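The Great Laundry Reset, Or How I Stopped Rewashing Everything

So a few of you asked in the comments on the pantry post whether I was ever going to write about laundry, and I kept putting it off because, well, laundry. But we moved in March, the new place has its washer down in a shared basement, and I've had to rethink the whole business. You're getting the long version. Grab a coffee!

First, some background. In the old apartment I had a Drurketti washer right off the kitchen, which meant I did laundry the way some people snack. A little here, a little there, a load of three towels at ten at night. I never had a system and I never needed one. Now it's 26 stairs down and 26 stairs back up (I counted on day one, with a full basket, and regretted everything), and the machines take a card you have to load with money at a little box on the wall. You start planning pretty fast.

The Sunday-night pile doesn't work

My first try was saving everything up for one giant session. I think my mother did it this way and she made it look easy. What I got was four loads, two machines, one of them taken by somebody's comforter, and me sitting on an upturned bucket at 11 pm reading the back of a detergent bottle. Then I had to fold it all, and of course I didn't fold it all. It lived in the baskets until we'd worn it.

What I do now is two loads, twice a week, right after breakfast. The basement is dead quiet at that hour. I set the timer on my phone for five minutes less than the machine says, because those stairs take me a while, and I bring the dry stuff up still warm if I can. Warm clothes fold so much better, I don't know why I spent twenty years folding cold ones.

Sorting, but lazier

I used to sort by color and feel very virtuous about it. Now I sort by how dirty and how heavy. Jeans, towels and sweatshirts go together. Shirts, underwear and anything thin go together. The towels were beating up my T-shirts, I'm sure of it, and the thin stuff was coming out of the dryer crisp while the jeans were still damp at the pockets.

The one color rule I kept is red. Red gets washed with dark things or on its own, cold, for at least the first few washes. I have a set of formerly white pillowcases that are now a sort of shrimp color and I think of them every time I get lazy about this. If it's red with white on it, it's even more of a pain, since the dye can go wandering onto the trim. Cold water, short cycle, and get it out of the machine the second it's done. Don't let it sit there wet in a ball while you answer emails!

Read the little tag

I know, I know. I ignored those tags for most of my adult life. Then I shrank a Kaplan cardigan that I'd saved up for, the only nice thing I bought that whole winter, and it would now fit a medium-sized dog. So I sat down one evening and learned the symbols. The tub is washing, the triangle is bleach, the square with a circle in it is the tumble dryer, and the dots are heat, so more dots means hotter. A big X over any of them means don't. That's most of it, and it took me less time than an episode of anything.

And if the tag itches, please don't just rip it out. Snip it close to the seam with small scissors and take a picture of it first. I've got a folder on my phone for them now, which my sister finds hilarious.

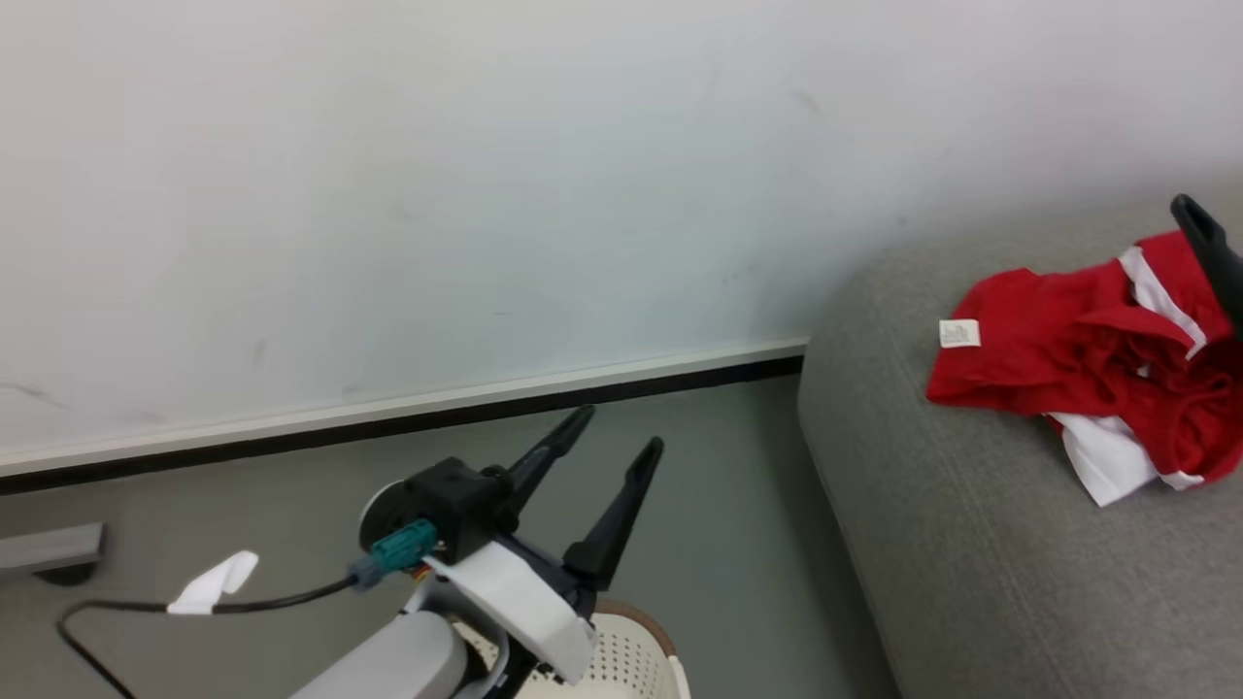 What I bought and what I took back

I went a bit nuts the first week, so let me save you some money.

The Zunport folding cart was the best thing by a mile. It doesn't like stairs much, but it's great for the long hallway from our door, and it collapses flat behind the bathroom door.

The Ziteo dryer balls I'm on the fence about. They're noisy. My towels might be fluffier? I can't swear to it. I'm keeping them because one of them rolled under the dryer and I feel like we've been through something together.

The fancy liquid softener went back. It made the towels feel slippery and they stopped soaking up water. A splash of plain white vinegar in the rinse does fine for me, and no, you don't smell like a salad.

Next time I want to get into stains, mostly coffee and bike grease, so if you've got a trick you trust, leave it in the comments and I'll try it on the shrimp pillowcases.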